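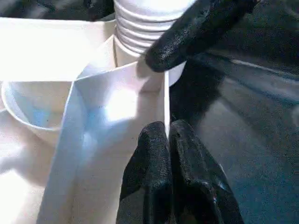
Zedo packing trial: progress report to the Gallagher Fund
September 2018

Thank you again for your patience over the summer, and for the kind note that came with the second payment. We have got further than we expected with the buying plan, though not always in the order we set out in the spring.

The main news is that we have settled on the Lornar hand. We had quotes from both Lornar and Fletix, and there was very little between them on price once delivery was added in, but Lornar will sell us the finger coverings separately and Fletix would only supply a whole new hand. As coverings are what we expect to get through, working with paper and thin card day in and day out, that rather made up our minds for us. We have put down £300 for a first batch of spares and would like to keep £1000 back for the rest of the year, which you will see is more than we first asked for under that heading.

We had hoped to order 2 hands at once. The bench needs a new power supply first (a dull purchase, I'm afraid, but there we are), so the second hand moves to October if you are happy with that. Delivery is quoted at 9 weeks, and we have planned the winter work around it.

Could you let us know whether the money left over from the travel heading may be moved across to spares? We would be very glad of it, and the revised budget sheet is ready to send whenever you would like it.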